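April 2023

I have spent the better part of this winter teaching two robot arms to take a wrench out of a tray, and I would like to report on the results before I lose interest in them.

The method is called Trusen, after nothing in particular, and it came out of a November in which Hopkin (our old policy, may it rest) kept closing its gripper on thin air next to the thing it wanted. Hopkin looked at the world through one fixed camera and made up its mind about the whole motion at once. Trusen uses the fixed view to pick a target and get the arm close, then hands over to the wrist view for the last 7 centimeters. There's a small network in between that decides when to hand over. That small network is the whole paper. Everything else is plumbing.

I trained it on 432 demonstrations, all of them teleoperated by me, which has done nothing good for my shoulders. Wrenches were my choice too. They're shiny, they slide under each other, and from far away a combination wrench is a gray line with opinions. The bullfinch wallpaper stays up for every run. A policy that can't cope with some birds has no business in anyone's garage.

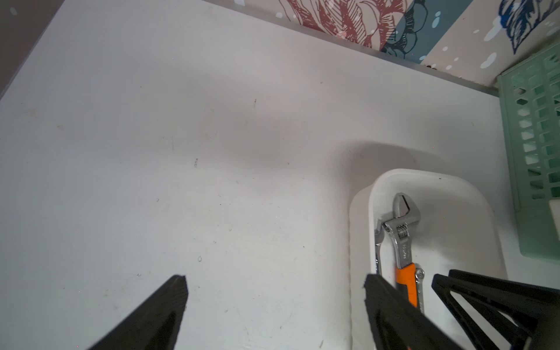
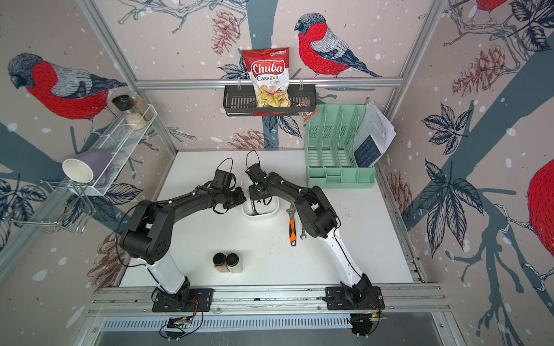
*Grondero Notes, no. 30*

So, numbers. The test set was 532 trials, split evenly between the old policy and the new one, with the tools moved between trials. Trusen beat Hopkin comfortably on anything with an orange handle, which I could have told you in advance, and by a smaller margin on the bare chrome ones, which I couldn't. The orange handle is easy from any distance. Chrome is where the wrist view ought to earn its keep, and it does, until one wrench lies against another and both shafts reflect whatever is next to them. Then the handover network gets nervous and switches back and forth between cameras like a man looking for his glasses. I watched it do that for most of a lunch break.

The fix was dumb. I stopped letting it switch back. Once it goes to the wrist view it stays there until the fingers close or the arm gives up and retreats. That killed the dithering and cost us a few grasps where the first approach was just wrong. I think it's a fair trade. A reviewer is going to ask for an ablation on it, and I have one, and it's boring.

What still fails is the second arm. Trusen treats each arm as if it had the bench to itself, so when both head for the same tray they get polite and slow and occasionally stop altogether. I tried adding a penalty for being near the other gripper. They kept their distance beautifully and picked up nothing. The Hondmont code has a proper turn-taking scheme, and I may end up stealing it, with a citation.

Code goes up once I've taken the swearing out of the comments. The demonstrations will follow if I can find a disk big enough. Next I want to try the spice jars, which have nice round black lids and should be easy, and I've now written that down where I can be quoted on it.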